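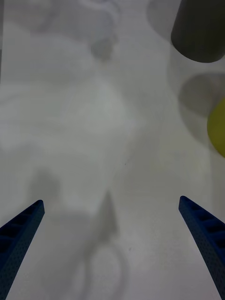 **How does a robot learn to pick something up?**

A person shows it, over and over, and the robot saves each try so it can practice copying what the person did.

Think back to when you learned to tie your shoes. Somebody probably sat beside you and made the loops slowly, and maybe they even put their hands over yours and moved your fingers along. Robots can be taught in a couple of ways that are a lot like that!

The first way is teaching by hand. The teacher takes hold of the robot's arm (gently, please) and walks it through the job, down to the table, over to the cup, close the fingers, lift. All that time the robot is keeping track of how its joints bend, a bit like you remembering the steps of a dance.

The second way is teaching by remote control. Now the teacher holds a controller, or moves a smaller arm, and the big arm follows along. At the Nostent workshop in Urkville, Mohsin Soomro teaches a robot called Droris this way, and he says the first afternoon feels like trying to eat soup with somebody else's spoon.

One more thing helps a great deal, and that's a camera down near the robot's fingers. Both of its blue fingers show up in the view, spread wide apart, with the table between them. When the teacher steers, the pictures get saved along with the moves, so the robot can learn which move goes with which view.
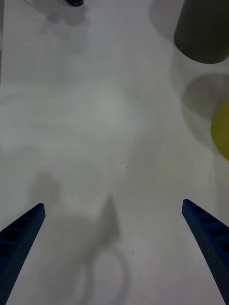 Bhutto wrote to ask whether one good lesson would be enough, if the teacher was very, very careful.

It's a lovely question, Bhutto, and the trouble is that things don't stay put. A cup might be a little to the left today and a little to the right tomorrow, and a robot that has had only one lesson may reach for the old spot and close its fingers on air. So the teacher moves things and starts again. Droris had 184 lessons in June for a single job, putting a cup on a plate, and Mohsin is hoping to reach 1000 before he starts on spoons.

If you'd like to try being the teacher, ask a friend to close their eyes and be your robot. Put a soft toy on the table and guide them to it with words only: forward, left, down, squeeze. Then swap places, and move the toy first.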